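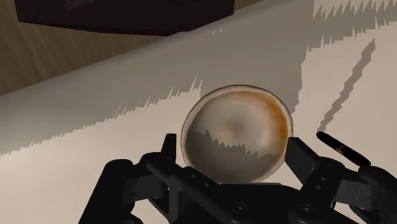

Shallow bowl with an orange-brown stain inside

How do I get a turmeric stain out of a light-colored bowl?
Asked by Maeve Heffernan, 387 views

I made a huge batch of curry on Saturday and left the last of it sitting in my favorite bowl overnight. Now there's a stain curving along the inside wall and dish soap does nothing. It's an old bowl, but a good one. I love this bowl and would really like to save it! Any ideas?

2 answers

Custódio Guerreiro
Oh, you can save it! Baking soda is wonderful for this. Mix it with a little water until it's like toothpaste, spread it over the stain and leave it for half an hour, then rub in small circles with a soft cloth. Rinse and do it again if you still see color. Turmeric also fades in sunlight, so after washing I put mine on the windowsill for a day or two (my yellow rice bowl came out so nice I did all the mugs next). Skip steel wool, it can leave gray marks on the glaze. If the stain has gone under the glaze it may only get lighter, but try a few rounds before you give up.

Koker200
denture tablet + hot water, leave it overnight. Works great on tea stains too!! never tried it on curry though

Comment from Maeve Heffernan
Two rounds of the paste and it's already much paler! Going on the windowsill tomorrow. Thank you both!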